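Flekimell shared workroom — minutes, March

Start 4:10 pm. Zoia Kravets chairing and taking notes, so bear with the spelling.

Last minutes: ok, no changes.

Money. Balance 2,182. Hnatiuk invoice for the shelving paid. Up to 400 set aside for new bench tops, Fumness quote still not in. Zoia to chase.

Room layout. Long talk. Markton people want the benches by the window, everyone else wants them left alone. Left alone for now, look again in May.

Floor space. Too many bags and coats on the floor by the door. Hooks going up, 2 rows, low one for bags. Aisle to stay clear at all times — this came up last time too.

Lights. Ceiling lights stay as they are. Timer switch complaint noted, it cuts out at 9 and people are still packing up. Move to 9:30.

Tidying. Whoever books the last slot wipes down and puts tools back in the rack. Sign-off sheet moves to inside of the cupbord door. Old sheets can go in recycling. 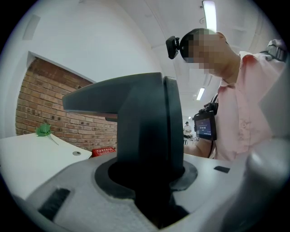
Who holds the cupboard key if Zoia is away?

The Markton desk, signed out in the book same as the room key.

AOB. Kettle descaled. Lost scarf in the box, gone by next meeting if not claimed.

Closed 5:25. Next one same time in April, Zoia to sned agenda.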